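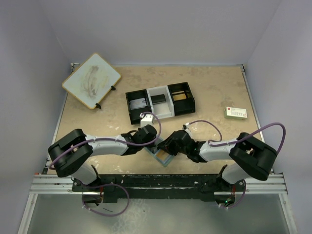 Cleaning a Small Whiteboard and Sorting Its Parts Tray

Print this page | E-mail this page

This procedure covers a small white board with a rim, of the kind kept on a workbench or table for short notes, and the three-compartment tray that sits beside it. Faint gray smudges on the board surface are the usual sign that dry wiping has stopped working. The tray is sorted in the same session, while the board dries.

Total working time is over 16 minutes if the board has not been cleaned in a month or more. A board that gets weekly attention takes less.

What you need

- Two lint-free cloths, one for wet work and one for drying
- Whiteboard cleaner. Durkuscombe spray was used in writing this page. A mix of water and a few drops of dish soap is an acceptable substitute for light residue.
- A soft brush, such as a clean paintbrush, for the compartments
- A plain pencil eraser
- A folded towel, larger than the board

Do not use scouring powder, steel wool, or the rough side of a kitchen sponge. All of these scratch the writing surface. Scratches hold ink, and the ghosting gets worse with each use.

Step 1. Clear a space for the board

Move the board clear of the tray and lay it flat. If the tabletop is stained or mottled, put the folded towel down first. Old stains on a bench are often dry and harmless, but a wet rim will pick up whatever is on the surface under it.

Anything that projects from the side of the board, such as a foot or a clip, should hang past the edge of the towel. A board resting on a projecting part rocks under pressure, and the wiping comes out uneven.

Step 2. Dry wipe

Wipe the whole face with the dry cloth in straight, overlapping strokes, working from the top edge to the bottom. Circular strokes move loose ink dust around and leave gray arcs. Fold the cloth to a clean face after every 4 strokes.

Inspect the surface at a low angle against a window or lamp. Loose dust will be gone. Gray patches that remain are bonded residue and go to the next step.

Step 3. Wet clean

Spray the cloth, not the board. Liquid sprayed directly on the face runs to the rim and can get under it. On boards with a fiber core this causes swelling at the corners, and the damage is permanent.

Wipe in the same direction as before. Leave the cleaner on stubborn patches for 5 minutes, then wipe again with a damp part of the cloth. Rounded corners need a fingertip behind the cloth, as a flat hand passes over them.

If a line of ink still shows, trace over it with a fresh dry-erase marker and wipe at once. The solvent in the new ink loosens the old. Test this in one corner first — on a worn surface it can leave a darker mark than the one you started with.

Step 4. Clean the rim

Colored rims show finger marks sooner than white ones. Use the damp cloth with no added cleaner. The seam between rim and face collects a fine black line of ink dust. Run the corner of the cloth along it, then follow with the brush.

Prop the board upright and let it dry. Allow 7 minutes at normal room temperature before writing on it.

Step 5. Empty the tray

Take out the contents of one compartment at a time and place them on the table in front of that compartment. Keep the order. With flat pieces and small blocks it is easy to lose track of what came from where.

Check the table around the tray as well. Small cubes and similar loose parts tend to end up just outside the lower edge and should be handled with the compartment they belong to.

Step 6. Brush and wipe the compartments

Brush each compartment toward one corner and tip the debris out. If the compartments are separate bins, lift them out and clean underneath.

Black compartments hide graphite and ink but show pale dust. White compartments do the reverse. Use the pencil eraser on scuffs along white walls, then brush out the crumbs. Wipe all three with the damp cloth and dry them fully. Water left in a corner will mark wood-colored or paper-faced pieces.

Step 7. Return the contents

The rule used here is one type of item per compartment:

- Left: thin, flat items such as cards and slabs. Lay them flat on the bottom.
- Middle: blocks. A white compartment suits dark blocks, which can then be found at a glance.
- Right: light-colored boards, pads, and sponges.

Push a single block to the far end of its compartment. This leaves the near end open for a second one and avoids stacking. Small cubes go in with the blocks.

Items in their original box stay outside the tray. Set the box to one side with the printed face up, so the label can be read without lifting it. The Ondura tray inserts sold for this purpose are too shallow for most boxed items, and the Driltonov ones are too narrow.

Troubleshooting

Smudges return within a day. Soap was left on the surface. Wipe twice with plain water and dry.

The board feels tacky. Too much cleaner was used, or it dried before it was wiped off. Repeat Step 3 with water only.

Gray haze over the whole face. The coating is worn. A restoring product such as Doãn board conditioner gives a few more months of use. After that the board should be replaced.

Flat pieces stick to the bottom of a compartment. The compartment was not dry. Remove the piece, dry both surfaces, and leave the compartment empty for an hour. A strip of felt along the bottom makes flat pieces easier to lift.

Maintenance interval

Dry wipe the board after each use. Repeat the wet clean monthly, or when writing from the previous session can still be read. The tray can be brushed out at the same interval — more often if wood or foam pieces are kept in it, as both shed.

Print this page | E-mail this page

This site uses cookies to remember your settings. By continuing to use the site you accept our use of cookies. Accept | Learn more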